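September notes from the delivery robot club, mostly for the people who joined after the summer and keep asking where things stand.

We run everything in simulation until a route is boring. The city map we use is called Umton, and the course for the fall challenge is a single stretch of sidewalk, 400 meters with one street crossing. Our planner is Prieto. It is 900 lines of Python and needs a cleanup.
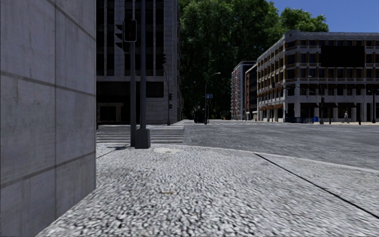

Crossings were the first job. Prieto used to stop at every dark line in the pavement and treat it as a curb. Anything like the diagonal joint on the right side of the sidewalk would hold it up for several seconds. We now ask for a drop in height as well as a line, and the false stops went from 32 on a full run to two. The striped crosswalk past the signal poles is a separate case, and the planner still enters crosswalks too close to the poles for my taste.

After that we moved on to people.
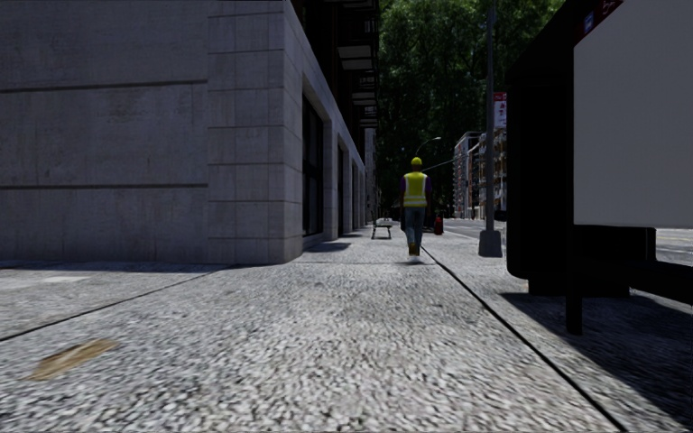
*Render: Wodora simulator, Umton map. Screenshot by the author.*

Following a pedestrian is harder than going around one. The robot has to pick a speed and decide whether there is room to pass. With a walker in the middle and a bus shelter on the right, we want it to hang back. Version one tried to squeeze through on the shelter side. Version two waits, and if the gap doesn't open it stays behind at walking pace. The hard hat and vest are good for testing the detector, but we need more runs with plain clothes before I trust the numbers.

The last piece is glass. Allari, our depth module, was trained on 1,319 frames and very few of them had windows. It reads reflected sky and trees as open space.
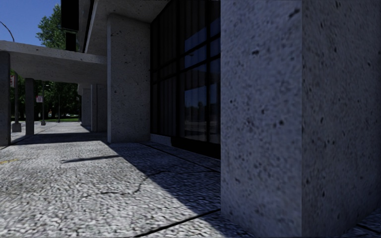 *Glass wall between two concrete pillars, Umton map.*

For now we mark tall glazing by hand as a wall. That works for one course and won't work for a second one. If you want a task, take this one. The shadow edges along the building also confuse the ground filter, but less often, and I'd leave them until the glass is fixed.

Code is in the club repo under the fall branch. Please run the crossing tests before you push.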